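List Home | Threads | By Date | By Author | Search | Subscribe

Subject: Re: What does the crate station change for the people?
From: Natalia Ayala
Date: Wed 8 February

Hello all,

Someone from the Plamdale site wrote to the list:

> We are told that we get the same picking arm as Brurmont before
> winter. Management says no jobs will go. I would like to hear from
> people who work next to it every day. Is the work lighter, or is it
> only different? And who gets blamed when it stops?

I work at Brurmont, on the early shift, at the returns side. I was eight years at the crates before the arm came last May, so I can compare. Please excuse my English, I write slowly but I try to be exact.

First, the lifting. Before, one person at our station turned and bent for every item, and on a busy day we had 2,000 items between three people. Now the arm takes the small goods out of the crates and we take what it cannot hold. My shoulder is better, I will say this clearly. But the items which are left for us are the awkward ones: soft bags, long things, anything with a loose lid. So the count for each person went down and the average weight went up. If your supervisor looks only at the count, you will have a problem. We had this problem for the first two months.

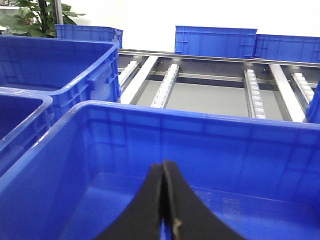 Second, the crates themselves. The arm likes order. A person does not care if a crate stands a little crooked on the rollers, but the arm was taught with the crate in one position, and if you push it with your hip, as we all did, it reaches for the wrong place. Now we line up each crate by hand before we press the green button. It is a small work but it is new work, and it is in no job description. I asked for it to be written in ours, and after some weeks it was. I advise you to ask before the installation and not after.

Third, your question about blame. In the beginning every stop was written down as "operator". Our delegate collected the stop slips for one quarter, 1,527 of them, and 300 had nothing to do with any person. They were a sensor fault which Sandhu repaired later. After this the slip got a second box — "machine" — and the mood on the floor improved very much.

About jobs: it is true that no one was dismissed. It is also true that two people retired and were not replaced. Both things should be said in your meeting.

What I miss is the talking. With three people at the crates we talked all the morning. Now I stand with the arm and the next colleague is eleven metres away. We asked to have the breaks at the same time again, and this was agreed without any argument, so maybe you can ask for it also.

If somebody from Kurovwood reads here, please write how you solved the rotation. We change every two hours and the older colleagues find it too often.

With kind regards,
Natalia Ayala
Returns, Brurmont

Previous message | Next message | Reply to list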